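**The pads, the spring and four small screws**

Somewhere in the literature that came with our hand-held grippers there is a line promising "minimal maintenance." I have read it several times, the way you reread a text message from someone who owes you money. Minimal compared to what? A submarine?

I look after the grippers at Mollstead. My title has the word "systems" in it, which lets my family believe I do something with satellites. What I do is wipe finger pads. I also tighten screws, re-seat springs, peel lint out of places lint has no business being, and send people back to do a morning's recordings again when the camera mount has slipped a few degrees and they've been filming their own sleeve.

My complaint, and I'll put it up front so you can go do something else if you disagree, is that our trade treats the setup of these things as a chore that comes before the work. We budget for the recording hours. We budget for the storage. We hold long meetings about the model. Then somebody hands the gripper to the newest person in the building and says "make sure it's good to go," and the newest person squeezes it twice, sees both fingers move, and pronounces it good to go. By that standard my car is good to go, and my car has a towel where part of the door should be.

Take the pads. They're textured, and the texture is the entire reason the fingers can hold a slick paper cup without crushing it. Skin oil fills the texture. So does the film off a plastic tablecloth, and sugar, and whatever is in hand cream. A pad that has gone glossy looks fine, and in my opinion looks better than a fresh one, like a shoe somebody cared about. It just doesn't hold anything. The operator compensates without noticing and squeezes harder, and now you have a few hundred recordings teaching a robot that the way to pick up a cup is to strangle it.

I wipe ours with a damp lint-free cloth, let them dry, and put them back on the same side they came off. Left stays left. People laugh at that last part until they've seen how differently the two wear when the whole crew is right-handed and approaches everything at the same slant.

Then there are the screws. Ours are small and round-headed and sit up at the corners of the jaws, where they get every bit of shock when a fingertip is brought down on a tabletop. They don't fall out. Falling out would be a courtesy. They back off by a hair, the jaw picks up a wobble, and the gap between the tips stops being the gap you calibrated. I put the driver on them at the start of every session and again after 80 grasps, and I draw a line of paint pen across each head so that I can tell at a glance whether one has been wandering.

Cúc Lương and I have argued over the spring since January. She'd replace it on a schedule. I'd replace it when it goes soft. Her way costs a little money and mine costs a little judgment, and you can guess which of those our purchasing system finds easier to supply. We compromised: I check it by hand, and she orders spares behind my back.

The part I feel strongest about is where you do the checking. Most shops do it on a bench, under a good lamp, with the gripper upside down in a padded clamp like a patient at an expensive dentist. Everything passes on a bench. I want it done at the table where the work is going to happen, with the objects that are going to be picked up, in whatever light there is. A cup on its side rolls. A box doesn't, but it slides. A patterned cloth does odd things to a camera that behaved perfectly over a gray mat, and the operator's own shadow lands right in the middle of the job. You want to meet all of that before the counter starts running.
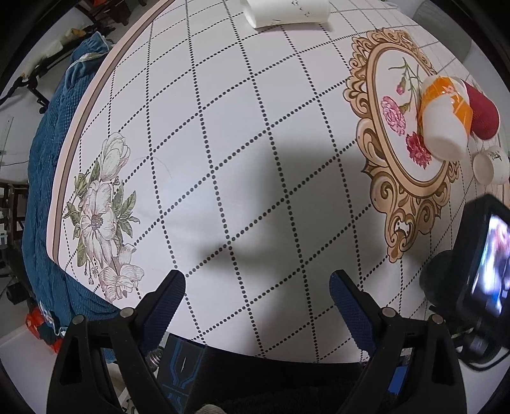 Broseo disagrees with me about this, and told me so at some length after I'd said a shorter version of it out loud: a check done at the table isn't repeatable, the whole point of a bench is that nothing on it changes, and if I can't say whether the jaw is off or the tabletop is, I haven't checked anything, I've just had a nice time with some cups.

Fine. It's a good objection and I've stolen half of it. We now do the jaw gap on the bench, with a feeler gauge, and write the number down. Everything else stays at the table. What I won't give up is the order of things, table last, because the trip from the bench to the table is when a gripper gets knocked against a door frame. I have watched a freshly calibrated tool go into a tote bag with somebody's lunch.

The camera deserves its own paragraph of grievance. It hangs off one side on a bracket and a round mount, and it weighs enough to want to be somewhere else. The rear screen is a kindness, in that you can glance over and confirm there's a picture. It's also a trap, because "there's a picture" is as far as most people take it. A blurry preview on a small screen may be a camera that is hunting for focus, a thumbprint on the lens, or merely a small screen. You find out by pulling the card and looking at a test clip on a real monitor, which takes a couple of minutes, and I have heard those minutes described as a bottleneck by a person eating a sandwich.

The firm we do most of this for, Genbridge, asks for 1,000 clean episodes per object set. The invoice says 1,000. We generally have to shoot a good many more than that, and when I went back through the rejects from our last set, the causes weren't glamorous. Mount slipped. Pad shiny. Lens smeared. One batch of 22 was thrown out over a bit of gray fuzz that had worked its way toward the jaw and kept the fingers from closing all the way. None of it was hard to fix, and all of it had been sitting there at nine in the morning, available to anyone who looked.

I don't think the cure is a longer checklist. We had one. It ran to two pages, and people initialed it in a single swoop, top to bottom, with the gripper still in its case. What helped was making one person do the setup and the same person review the first few clips. You get surprisingly interested in a lens when you're the one who'll be squinting at the footage. Văn took it a step further at the other site and has the reviewer sit in view of the table, close enough to be glared at.

I'd also like us to stop giving this job exclusively to whoever was hired last. New people are careful, but they don't yet know what wrong feels like. A jaw that's a touch loose has a feel to it, a sort of shrug at the end of the squeeze, and you learn that feel by having handled a tight one for weeks. Put the new hire next to somebody who has it. Let them each squeeze the thing and argue.

There is a proposal going around to double the next set to 2,000 episodes and buy a second gripper to keep up. I'm for it, with one request, which I've now made in writing and twice near the coffee machine: buy the pads and the springs for both at the same time, and a decent driver for each, and keep the drivers on a string. I have been through four drivers. I know where one of them is, and it's under the refrigerator.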